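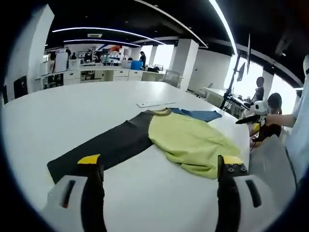

Home | About us | Open day | Classes | Visit | Contact

About Dostura
September
by Manju Rawat

We are a small robotics training school in Prutdale. We teach people to collect good hand data, which means picking up a gripper, doing a job with it at a table, and doing it well enough that a robot arm can learn from the recording later. Shirts mostly. Also towels, cables, lunch boxes, whatever the partner asks for.

This page was overdue. The old one still said we were "opening soon" and had the wrong door on it. So -- new page, written the week after open day, while it's still fresh and my feet still hurt.

Who we are

Cyprian Pawłowska started Dostura after years of fixing sorting machines. I came on to run the teaching side, and now I run the teaching side and the website and the keys. The rest of the team is part time. Some are former students, one used to run a dry cleaners and folds better than all of us put together.

We have one big room. White tables, cabinets along the back, windows down one side. Black ceiling, which people either love or ask if we are going to paint. We are not going to paint it.

What we do

Short courses, evenings and daytime. You learn to hold the gripper, how fast to move, when to stop and start over. You learn to look at your own recordings and throw out the bad ones, which is harder than it sounds. No coding needed for the first course. The second one has a little, and we go slow.

We also do collection work for partners. Right now that's Ayala, a laundry service that wants machines to handle the boring end of the folding, and Gurna, who make storage fittings and send us odd shaped things in padded envelopes. Students can join paid sessions once they've finished the first course and passed the table check.

Our folding set for Ayala stands at 884 good recordings. Target is 1,000. We had hoped to be done before open day and weren't, so visitors got to see the real work going on instead of a show. Probably better that way.

The open day

Doors at ten in the morning, and there were people on the steps before that. Coffee ran out by eleven (my fault, I orderd for the size of last year). We ran it as a working day with the doors open. Team at the tables, visitors walking through, questions any time.

Most people went straight to the shirts. Everybody folds shirts at home so everybody has an opinion. One man from the hardware store told Cyprian he was starting from the wrong side. They argued about sleeves for a good while and Cyprian lost, I think.

How a folding turn goes, for those who missed it:

Shirt goes down on the table, not too neat. Real laundry is never neat.

Get the gripper down low over the cloth, jaws open. Slow on the way in.

Close on the fabric. One layer or two, depends on the fold. Check before you lift.

Bring it over, set it down, let go cleanly. Don't drag it. Dragging is the number one thing we throw recordings out for.

Shake it out and go again.

We had a second pair of hands at the table for most of it, so two grippers, two people. That takes practice. You have to talk to each other, and you have to stop reaching across. The panda gripper was the one all the kids wanted. Black and yellow fabric is nice to work with, by the way -- the panels are bold, so you can tell at a glance which bit has ended up where. Plain white shirts on a white table are a pain and we save those for later in the course. 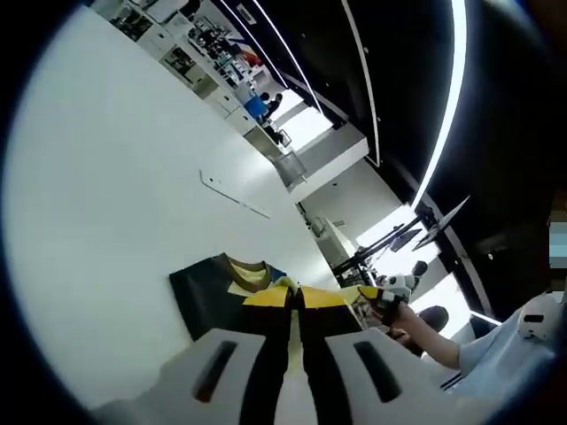

What visitors asked

Is it hard? First ten minutes, yes. Your hand wants to be a hand. After a while you quit fighting it.

Does the robot take the job? Came up a lot, and fair enough. Ayala's folders were asked what they wanted help with and they said the towels, the endless towels. That's where it starts. We don't have a full answer for what comes after and we said so.

Why not just program it? Cyprian's answer was to drop a shirt on the table and ask the person to write down where every wrinkle was. Then drop it again.

Can my kid come? Twelve and up with an adult for the Saturday -- sorry, weekend -- sessions. Under that, open day only.

Can I have a go? Yes, and plenty did. Visitor turns don't go in the Ayala set, those are kept seperate and used for teaching, only if you signed the sheet.

What we're bad at

Signs. Parking. Answering the phone while a session is on. If you call and get nothing, try email, somebody reads it at lunch. Also it gets bright by the windows in the afternoon, so bring a cap if you're booked at that end.

Coming up

Next first course is filling. Classes are small, and each table turn is 45 minutes with a break after, because wrists. Wear short sleeves or sleeves that stay put. Tie back long hair. We have the grippers and the shirts, you bring yourself and some water.

If you have old T-shirts we'll take them. Any color, any size, clean please. Stripes and odd collars are very welcome. Drop them inside the front door in a bag with your name on it if you want the bag back.

Schools and groups can book a morning visit. Same idea as open day but quieter: watch a session, ask things, take a turn, look through a few recordings on the screen after. Tell us numbers ahead of time so we can set out enough tables.

Thanks to everyone who came, and to the neighbors for putting up with the cars. Same again next year, with more coffee.

Manju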